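Keeping small foods fresh in their bags

In my kitchen the cupboards are small, so many foods stay in the bag where they came. For a long time I was folding the top and pushing the bag to the back, and then I found soft biscuits and rice on the shelf. These are the tips which I use now, and they cost very little.

Press the air out first. Lay the bag on the table and stroke with the flat hand from the bottom to the opening. Do it slowly with flour or cocoa, or you will have it on your sleeves. After this, twist the neck two times and fold it back over itself before you put the clip.

Thin plastic bags are the difficult ones. They do not hold a fold, and a heavy clip can tear them. I use a soft rubber band, or I put the whole bag into a jar. A jar of 656 ml is a good size for a small bag of lentils, and I have several from pickled cucumbers. The smell goes away if you leave the open jar on the windowsill for one night with a spoon of bicarbonate in it.

Do not mix old and new. When you buy a fresh bag of 400 g, finish the old one before you open it. If you pour the new on top, the old part stays always at the bottom.

Write the name on a piece of paper tape. White flour, potato starch and icing sugar look very much the same in February when you are in a hurry. I write also the month when I opened it. Stick the tape on the jar or on the clip, not on the thin bag, where it comes off together with a piece of the plastic.

Once in a month I take everything out and put it on the kitchen table. A cloth on the table is useful for this job, as you can carry it outside and shake off the crumbs after. Take one bag at a time, feel the corners for small holes, and wipe the shelf before anything goes back. Nuts I smell before I keep them. If they smell like old paint, they must go. 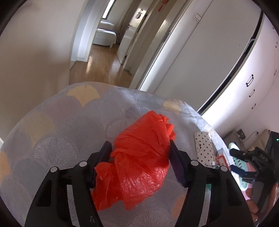 A thin red bag on the table cloth, with a heart-patterned packet to the right.

Small packets fall over and hide behind the bigger things. Stand them upright in a shoe box, with the ones which you must use first at the front. My box holds up to 2 rows, and I can pull it out like a drawer.

Bags that are empty and clean I fold flat and keep for the bin in the bathroom. If there was oil or meat inside, I do not keep them.

Contact: Visby Kitchen Notes | © Visby Kitchen Notes | Back to top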